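ART 214: Exhibition Practice
Unit 6 handout: Hanging and documenting a group show of paintings
Instructor: Eirlys Edwards
Revised Apr 11, 2024

Read this before the studio session. It replaces the older sheet on hanging heights, which used a centerline that was too low for the Pinden room. Bring a tape measure, a pencil, and your copy of the floor plan.

6.1 Terms

Centerline: the horizontal line on which the midpoints of the works are aligned.
Drop: the distance from the top edge of a work to the point where its hanging hardware bears weight, measured with the wire or cleat under load.
Run: an unbroken stretch of wall between two corners, doorways, or other interruptions.
Sightline: the straight path from a standing visitor to a work, usually taken from the entrance or from a point where visitors are likely to stop.
Checklist: the numbered list of works, in room order, that goes to visitors and to the press.
Condition report: the written record of a work's physical state on arrival and on departure.

6.2 Choosing the order of works

Start from the sightlines. Stand at the entrance to the room and mark on the plan which stretches of wall are visible from there. The work placed on the most visible stretch will set the scale for everything else, so it should be chosen first, even if it is not the first number on the checklist.

Group shows raise a problem that solo shows do not. Works by different painters were made for different rooms and in different light, and two strong works hung side by side can flatten each other. Test pairs on the floor before anything goes on the wall. Lean the works on padded blocks, leave them for an hour, and come back. If a pair reads as a set when the artists did not intend one, separate them by at least one other work or by a corner.

Artists often ask to be hung next to a friend. Note the request, but do not promise a position until the floor test is done.

The Benura exhibition discussed in lecture is a useful case. The first plan was arranged by date. On the floor it put all the dark works on the north run and all the pale ones opposite, and the room looked lopsided from the door. The second plan kept the same works but dropped the date order. It also moved the largest canvas to the short wall, where it could be seen from a distance. Compare both plans in your course packet and mark which works changed walls.

6.3 Spacing

For works of similar size, equal gaps are the usual starting point. The calculation for one run is as follows.

Gap = (length of run - total width of works) / (number of works + 1)

Worked example. A run measures 287 inches. It will hold 3 paintings with a combined framed width of 167 inches. The remaining wall is 120 inches. Divided by four gaps, this gives 30 inches between works and at each end.

Equal gaps are only a starting point. A dark, heavily worked surface seems to need more wall than a pale one of the same size. Where the end of a run is a doorway, the end gap may need to be larger so that visitors do not brush the frame. Adjust by eye, then write the final measurements on the plan.
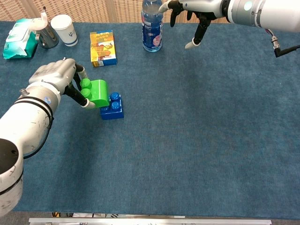

Small works can be hung closer together than the formula suggests, particularly if the artist regards them as a sequence. Ask the artist in writing. Keep the reply with the loan papers, since the question will come up again if the show travels.

6.4 Height

Use a centerline of 58 inches from the finished floor unless the artist or lender specifies otherwise. To find the height of the hook:

Hook height = centerline + (height of work / 2) - drop

Worked example. A painting is 40 inches high with a drop of 6 inches. The hook goes at 58 + 20 - 6, or 72 inches.

Measure the drop on each work separately. Wires stretch, and two frames from the same maker may differ. Floors in older buildings are rarely level, so take the centerline from a laser level set at one reference point and do not measure up from the floor at each position. If the floor slopes visibly, check the result from the far side of the room before fixing.

Very tall works are an exception. When the centerline would bring the lower edge close to the baseboard, raise the work until it clears by at least 8 inches and accept that its midpoint will sit above the others.

6.5 Lighting

Light the wall first and the works second. A room with bright pools on the paintings and dark wall between them makes a group show look like a row of windows. Aim fixtures at an angle of 30 degrees from vertical. A steeper beam throws frame shadows onto the upper part of the painting, and a flatter one produces glare on varnish.

Acrylic and oil surfaces behave differently under the same fixture. Check every varnished work from both sides and from a seated height. Works on paper have stricter limits, covered in Unit 8.

6.6 Labels and the checklist

A label carries, in this order: artist, title, year, medium, dimensions, and lender. Titles are in italics and keep the artist's own punctuation. Dimensions are given height before width. Do not describe the work on the label unless the show has an agreed text for every work.

When several artists share one installation photograph, the caption must identify each work by its position in the view (left, middle, front, back). The photographer is credited at the end. A caption that lists the names without positions is of little use to later researchers, as the Granström archive shows. It holds 1356 prints of gallery interiors, and nearly 287 of them name the artists in the room without saying who made what.

6.7 Documentation

Photograph the installation after the labels are up and before the opening. Take one general view from each corner, one straight view of each run, and one view of each work. Include enough floor and ceiling in the general views for the scale of the room to be read. Save the files under the checklist number, followed by the artist's surname.

Condition reports are completed twice, on the same form, and by the same person where possible. Note existing damage by its distance from the nearest two edges. "Small loss, upper left" will not settle a dispute with a lender. "Loss, 2 in. from top, 3 in. from left" usually will.

6.8 Reading and assignment

Read the Grenetti case study in the course packet, including the correspondence at the back. Note where the lender's hanging instructions conflict with the plan and how the conflict was handled.

Then prepare a hanging plan for the Pinden room, using the set of works listed in Appendix B. Submit:

A floor plan at 1:50 with all works numbered
An elevation of each run, with gaps and hook heights marked
A checklist in room order
One page on the two pairings you found hardest to place

Show your arithmetic for at least one run. Plans without drop measurements will be returned unmarked. Hand-drawn elevations are accepted if they are to scale.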